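I have been promising a gripper post since June, and a few of you have been very patient about it (hello, Jeptoo Mosoti, I did get your emails, all of them), so let me finally get going before I talk myself into one more round of testing.

The question was simple enough. We had the Fuveck fingers, which came with the arm and have done everything we asked of them, and we had the Flivard set, a little longer and a good deal softer at the tips. Parviz Ahmadpour was sure the soft ones would win. I was fairly sure they wouldn't, and I had a lunch riding on it — so please read what follows with that in mind.

Blocks and toy fruit are too kind to a gripper. Almost anything closes on a plastic banana. A squeeze bottle is another matter, with its slick sides and a shape that wants to roll away the moment one finger touches before the other, and I'd say I spent half the project thinking about ketchup. 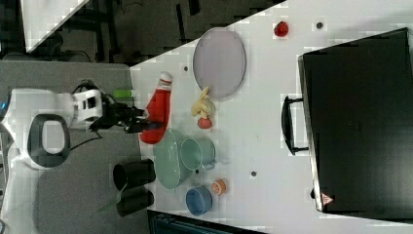

Going after the ketchup, with plenty of other things on the table to get in the way.

We ran 236 grasps in all, same arm, same controller settings, and I wrote down each one in a notebook because I like a notebook. The Fuveck fingers dropped or missed 75 of them across the whole run, and the worst stretch came when the approach was a touch too low and the fingertips bumped the table first. Raising the approach by 2 millimeters helped more than any amount of fiddling with grip force, and I wish I'd tried it on the first morning!

Then there's picking out of something. A rim changes everything, as there's suddenly a wall where your finger would like to go, and you find yourself coming in from straight above and hoping the jaws line up with the narrow side of the bottle.

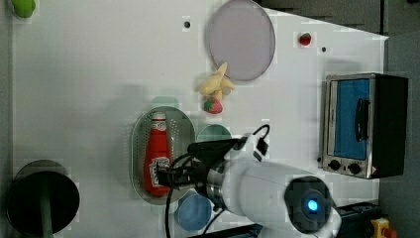 Homa Soltani wrote in to say that she gave up on soft tips for bottles altogether, and that a strip of rubber on the stock fingers got her further than anything she bought. I have the rubber on order now, and I'll run the same 236 again once it's glued on and Parviz has paid for lunch.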